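**Oiling a maple board – how long between coats?**

Posted by Drirnari, 25/02/2025

I've got a maple board I want to use for bread and veg. I sanded it back and put on one coat of food-grade mineral oil last night. The grain has gone a bit furry since I rinsed it and the colour is patchy. Do I sand again, or keep adding oil until it evens out? And how long do I leave it between coats? I've read everything from 30 minutes to a week. 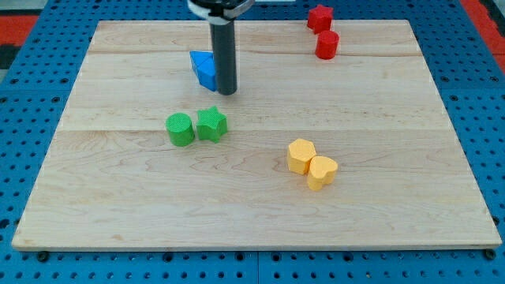

*Pale maple with fine wavy grain and faint seams between the planks.*

**Barış Yazıcı**

The furry feel is raised grain. Maple does it the first time it gets water on it after sanding. Wipe the board with a damp cloth, let it dry overnight, then go over it lightly by hand with 320 grit, along the grain. Do that 2 times if it still feels rough.

Then oil. Flood the surface, leave it for 30 minutes, wipe off what's left and wait a day. I'd do 3 coats to start with. Do both faces and the ends – the ends drink the most, and a board oiled on one side only can cup. Patchy colour usually settles by the second or third coat.

After that, oil it whenever it looks dry. Mine gets done in May and again before Christmas.

**Famik**

I just use olive oil, been fine for years

**Shukla**

I'd skip the olive oil, it can go rancid and the board ends up smelling like old chips. Agree with the rest of what Barış said. If you want a bit more water resistance, melt some beeswax into the mineral oil for the last coat and buff it with an old T-shirt. Don't leave it soaking in the sink, and stand it on its edge to dry.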